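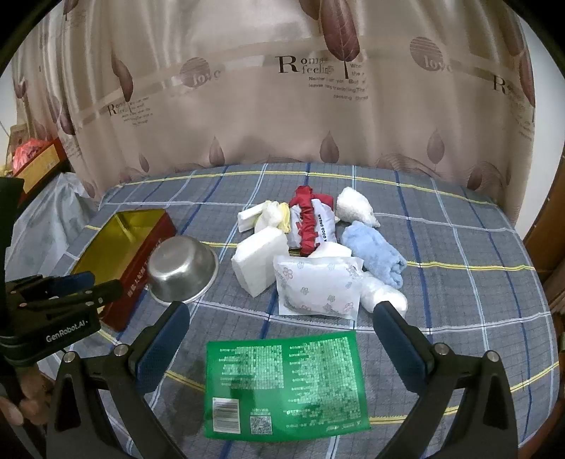

Unit 5. Cotton, Linen and the Names of Weaves

Filed under: Course Handouts / Textiles for Beginners

In the last unit we spoke about fibers. Now we come to how the yarns are crossed, and which words the shops and museums use for the result. Students often mix up the name of the fiber and the name of the weave. Cotton is a fiber. Satin is a weave. A satin can be made of cotton, silk or polyester.

Plain weave
Each weft yarn goes over one warp yarn and under the next. Most bed sheets are made in this way. Large squares on a sheet, like in the blue-gray plaid with white and yellow stripes, may be woven from dyed yarns or printed on the finished cloth. To check it, turn the cloth over. If the back is much paler than the front, the pattern is probably printed.

Twill
The weft passes over two or more yarns, and every row moves one step to the side. This gives the diagonal line you know from jeans. Twill is heavier and hides dirt better.

Satin
Long floats, few crossing points, a smooth face. It catches easily on rings and rough nails, so please be careful with the samples.

Thread count
It means the warp and weft yarns in one square inch, added together. Sample 43 in the Stindwood box has a count of 282. Please count it yourself with the magnifying glass and compare. A very high number on a label can come from counting each ply of the yarn separately.

For the next class
Read the Fimuseo booklet on the Lamosberg linen mills, chapter 2. Bring one piece of old cloth from home, not smaller than your hand. We will pull out some yarns, so do not bring anything you want to keep.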